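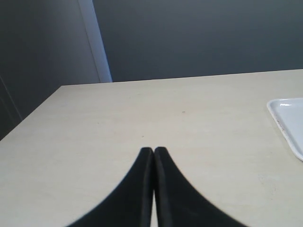 Ticket: Replacement budget for bench arm grippers, next budget year
Queue: Equipment planning
Priority: Normal
Status: Open, waiting on vendor

We need a decision on whether to put money into the gripper fingers on the Sornia bench arm or hold it for a second arm. The request form only lets me pick one line, so I am opening this ticket first. The arm is used for moving small containers next to a tray, and the fingers are the part that costs us time. With nothing between them they close almost all the way, tips nearly touching, and leave a thin gap that widens toward the base. I want to know if that gap is in spec before we spend anything, because a worn mount and a worn finger are different line items.

What we have on the books

One arm, bought through Kutalar with the base service plan. The plan covers the arm body and the wrist. It does not cover fingers, finger plates, pads or cables. We have been paying for those out of the consumables line, which was never meant for parts at this price.

Finger set, quoted by Kutalar: 2,000
Wrist inspection and recalibration, on site, quoted by Kelemen: 2,000
Lead time on fingers: 4 weeks
Lead time on inspection: 3 weeks

Both quotes came in at the same amount, so price does not settle it. I checked that Kelemen had not copied the other quote by mistake. They confirmed theirs includes travel to Baltonden.

Update 1

Went through the stored jobs to see where the slips are being logged. Most of them are on the steel cup. The bowl and tray jobs have very few entries, but the arm does not lift either of those, it only works near them, so that is not much of a comparison.

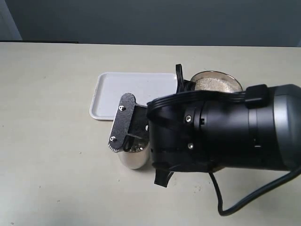
Gripper at the steel cup, tray and bowl behind.

The finger plate is the textured type and is held on with two screws, one near each end. Kutalar sells the plate on its own under a separate part number, which was not on the first quote. I have asked for a price. If the plate can be bought alone we may not need the full finger set at all.

Also asked about the cable. It hangs under the arm in a loop and lies on the tabletop. Kutalar has a clip kit that keeps it along the arm. It is cheap enough to go through consumables and I do not want it holding up this ticket.

Update 2

Reply from Kutalar support, summarized:

- A narrow gap at full close is allowed. They want it measured at the tips and again at the base with the arm powered and homed.
- If the base figure is out and the tip figure is in, they call it a mount problem and the finger set will not fix it.
- Plates are sold in pairs only. Price to follow.
- They will not give an opinion from pictures.

So the measurement comes first. I have booked the feeler gauges from the tool crib for tomorrow at 9:30 a.m. The arm has to be off the job list until that is done. Please do not queue anything to it before noon.

Update 3

Measured three times at the tips and three times at the base, arm homed before each one. Tips are in. Base is out on every reading, and by close to the same amount each time. By Kutalar's own rule this points to the mount.

That changes the request. Buying fingers now would mean putting new parts on a mount we already suspect, then paying for the inspection anyway. I am moving the finger set to the "if needed" column and putting the Kelemen visit in as the firm item.

One problem: the service plan covers the wrist, and the mount bolts to the wrist. I asked Kutalar which side of the line the mount falls on. If it is covered, their technician should do the inspection under the plan and the Kelemen money stays where it is. First answer was "depends on the finding." I have asked for that in writing with the clause number.

Update 4

Second arm question, from the planning review. My answer is to leave it out of this year's request. The one we have sits idle for a good part of most afternoons, and a second would need its own table, guarding and service plan, none of which are in the figure people have been passing around. I would look at it again in December when the job counts are in.

If a spare is wanted for downtime, a short-term rental from Kelemen is possible. They need a month's notice and we would have to supply the table.

Current request

Firm: wrist and mount inspection, 2,000
Held: finger set, 2,000, release only if the inspection report calls for it
Consumables: cable clip kit, one pair of finger plates once priced
Not requested: second arm

Waiting on: Kutalar, coverage of the mount in writing, and plate price. Next check when they reply. The Kelemen quote is good until the end of next month, so I will chase Kutalar before then.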